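Cerkholm shared lab moves to per-station budgeting for two-arm equipment

The Cerkholm shared automation lab will plan its next equipment purchase by station instead of by arm, under a budget outline released to member firms in October. The outline covers 8 two-arm stations, to be bought in two lots, and sets aside separate lines for gripper fingers, cabling, work surfaces and operator time.

Earlier purchases were approved one arm at a time. Mounts, power supplies, control computers and spare parts were charged to whichever project needed them first. According to the outline, this made it hard to compare quotes, and two projects ended their funding period with arms on hand and no money left to mount them.

"An arm price tells you very little," said Dean Penrose, who handles equipment planning at the lab. "We want a figure for a station that a person can sit down at and use. If the quote leaves out the table, the clamps and the screen, we have to find that money somewhere else."

Each station is defined as two small arms with two-finger grippers, one control computer with at least two displays, a fixed work surface, and cable routing from the arm base to the desk. Suppliers must quote all of these items or state in writing which ones they leave out. Partial quotes will be accepted, but the lab will add its own cost for the missing items before ranking them.

The first lot is for 3 stations and the second for 5. The second lot will not be released until the first has logged 200 operating hours per station. Hours are counted only when both arms are powered and an operator is signed in. Time spent on calibration counts, and time spent waiting for parts does not.
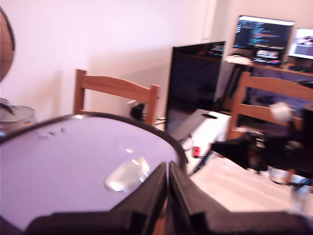

Gripper fingers near a round table, with a second arm at right and the workstation displays behind.

Gripper fingers are the largest change in the consumables line. The lab previously bought them as complete gripper units, which meant that a worn fingertip was handled as a full replacement. The new plan lists fingers as a stock item, with two spare pairs per station in the first year. Fingertip shape is left open, although suppliers must supply a dimensional drawing and confirm that fingers can be changed without removing the gripper body from the wrist.

Haiyan Lu, an engineer who helped draft the technical section, said the lab looked at its own repair records before setting the stock level. "Most of our stoppages were small parts," Lu said. "Fingers, connectors, a cable that had been bent too tightly at the base. None of it was expensive. The delay came from raising a purchase order each time."

The records cover 1464 operating hours on the existing arms. Over that period the lab logged 27 stoppages that lasted longer than one working shift. Cable and connector faults made up the largest group, followed by finger wear and loose mounts. Motor faults were the smallest group and were all handled under warranty.

As a result, the outline gives cabling its own line for the first time. Power and data cables must be quoted in lengths that reach the desk without extension leads, and one full spare set must be delivered with each lot. Strain relief at the arm base is listed as a required item. The lab will supply its own floor covers where cables cross a walkway.

Work surfaces are treated separately. Member firms test small-object handling on tables of different shapes and heights, and several asked that the arms not be tied to a single bench. The outline permits clamp mounting or a freestanding base, provided that the arm can be moved and recalibrated by one person in under an hour. Suppliers will be asked to show this during a site visit. Surface finish is not specified, but the lab wants at least one matte and one glossy top in the first lot so that camera settings can be checked on both.

Two suppliers have returned preliminary quotes. Staso offered complete stations with a single service contract. Vumura offered arms, grippers and spares, with desks and displays left to the buyer. The lab has not published either price. Penrose said the two offers could not be compared directly until the missing items in the second had been costed. A third firm, Shi, has asked for the technical section and may quote for fingers and cable sets only.

Software licenses remain outside the equipment budget. Firms using the stations will bring their own control software or use the lab's existing installation, which runs on the computers already in place. The outline notes that replacement computers may be needed during the second lot if display or processing requirements rise, and it holds back a reserve for that purpose. Unused reserve may be moved to spare parts but not to additional arms.

Operator time is the other new item. The lab will charge each station a fixed share of staff hours for setup, daily checks and cleaning. Member firms had been covering this work informally, and the amounts varied widely between projects. Under the plan, a firm booking a station will see one hourly rate that includes operator support, normal wear parts and use of the displays. Damage outside normal wear will be billed separately, using the parts list in the supplier contract.

Training is limited to two sessions per supplier, one at delivery and one after the first calibration check. Further sessions must be paid for by the firm requesting them.

Member firms may send comments on the technical section to the planning office until the end of the month. Comments on gripper finger drawings and cable lengths should be sent to Lu. The request for final quotes for the first lot will follow once the comments have been reviewed, and suppliers will have six weeks to respond.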